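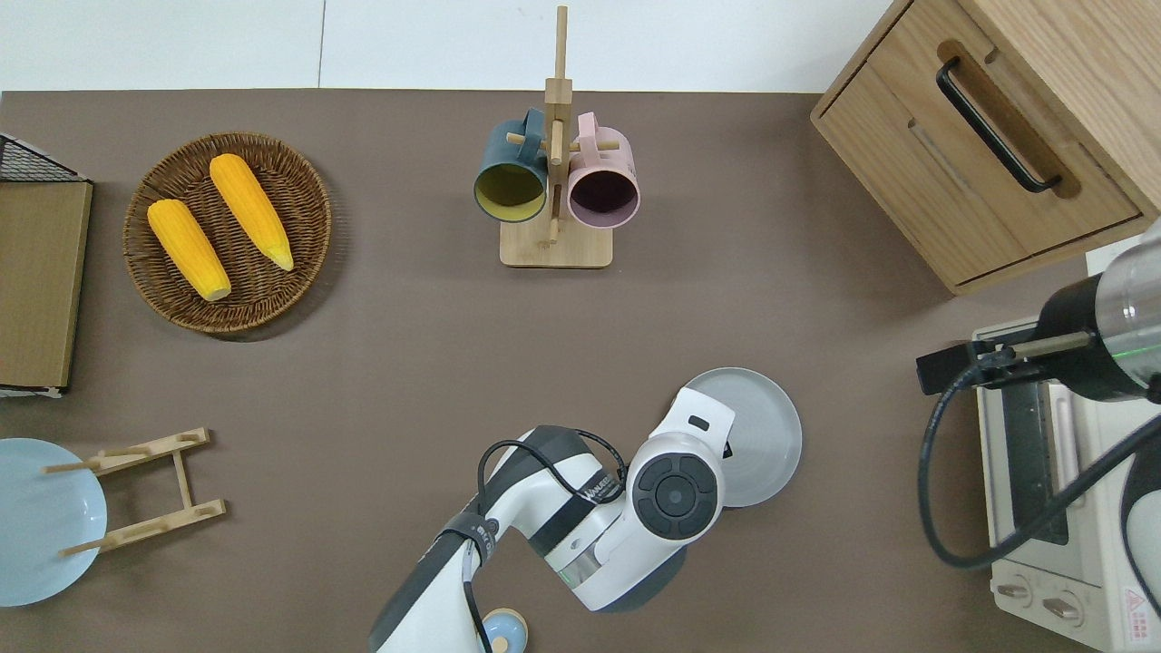 Svetozár Hubáček me pregunta en un comentario por qué pierdo una tarde entera buscando la patente de un casco con radiador, si la revista ya explica cómo funcionaba. Según él, basta con escanear la página y poner el título. Le contesto con esta guía, que tenía a medias desde diciembre, y de paso espero que sirva a quien colecciona recortes de inventos viejos como yo.

El español es mi segunda lengua. Si encuentran un error, escríbanlo en los comentarios y lo corrijo.

Qué necesita antes de empezar

Una copia legible del recorte, un cuaderno y paciencia. También una lupa, si el papel es malo. Yo escaneo a una resolución alta y guardo siempre la página completa, con los anuncios y el número de página. Muchas personas recortan solamente la noticia del invento, y entonces pierden el dato más útil, que suele estar en el margen inferior.

Paso 1. Separe lo que dice el texto de lo que dice el pie de foto

En las revistas populares de mecánica, el pie de foto lo escribía con frecuencia otra persona. Tengo un recorte sobre el «Forisel», un aparato para respirar dentro de una habitación con humo. El texto dice que el inventor lo probó durante 40 minutos. El pie dice «más de una hora». Copie las dos versiones en su cuaderno, en dos columnas, y no elija todavía.

Paso 2. Haga una lista de palabras que se pueden buscar

El nombre comercial casi nunca sirve. Una patente de un casco con radiador no se titula «casco con radiador»; puede llamarse «prenda para la cabeza con circulación de líquido». Escriba la función, la parte del cuerpo o de la máquina, y el material si aparece. Después busque sinónimos antiguos. Para el Forisel me dio resultado «máscara» junto con «depósito», después de haber fallado muchas veces con «respirador».

Si la noticia viene de otro país, haga la lista en la lengua original. Yo perdí dos domingos por traducir mal una palabra que significaba «fuelle».

Paso 3. Calcule el intervalo de fechas

Entre la solicitud y la publicación de una patente podían pasar varios años. La revista solía publicar la noticia en cualquier momento de este intervalo, o incluso antes de la solicitud, cuando el inventor buscaba dinero. Por eso yo busco desde 3 años antes de la fecha de la revista hasta unos cuantos después. Si no aparece nada, amplío hacia delante.

Si el recorte no tiene fecha, mire el reverso. Los anuncios de coches, de radios o de películas permiten acercarse bastante. El precio de la revista también ayuda, cuando se ha conservado la esquina.

Paso 4. Busque por nombre, con todas las ortografías

Los periodistas escribían los apellidos de oído. El inventor de mi casco figura como «Udolov» en la revista, pero en los índices probé también Udoloff, Udolow y Oudoloff. La tercera era la buena. Pruebe sin el nombre de pila, porque muchas veces solo quedaron las iniciales.

Recuerde que la patente puede estar a nombre de la empresa. En este caso fue así: el titular era un taller llamado Gunel, que fabricaba radiadores pequeños y que la revista no menciona en ninguna línea.

Paso 5. Compare los dibujos

Ponga la fotografía de la revista al lado del dibujo de la patente. Fíjese en las uniones, las correas y las válvulas, que cambian menos que la forma exterior. Si hay 2 diferencias importantes, es posible que tenga usted una versión posterior, o el invento de otro. Con el modelo «Tam», una silla que se doblaba en forma de maleta, estuve convencido durante meses de que había encontrado la patente correcta. Las bisagras estaban al revés. Sigo sin encontrar la buena.

Paso 6. Desconfíe de la demostración

Los artículos describen la prueba pública con mucho detalle y el aparato con muy poco. Anote quién estaba presente, quién pagaba y si alguien midió alguna cosa. Una cifra redonda, como «2000 pedidos en la primera semana», casi siempre la dio el propio inventor. Yo la copio entre comillas y escribo al lado «sin confirmar».

Paso 7. Publique también lo que falta

Cuando subo un recorte, pongo la referencia completa de la revista, el número de la patente si lo tengo y una línea con lo que no pude comprobar. Gracias a una línea de estas, un lector me mandó la segunda página del artículo sobre el casco, donde se explica que el agua se calentaba demasiado y había que cambiarla cada poco tiempo. En mi ejemplar, esa hoja estaba arrancada.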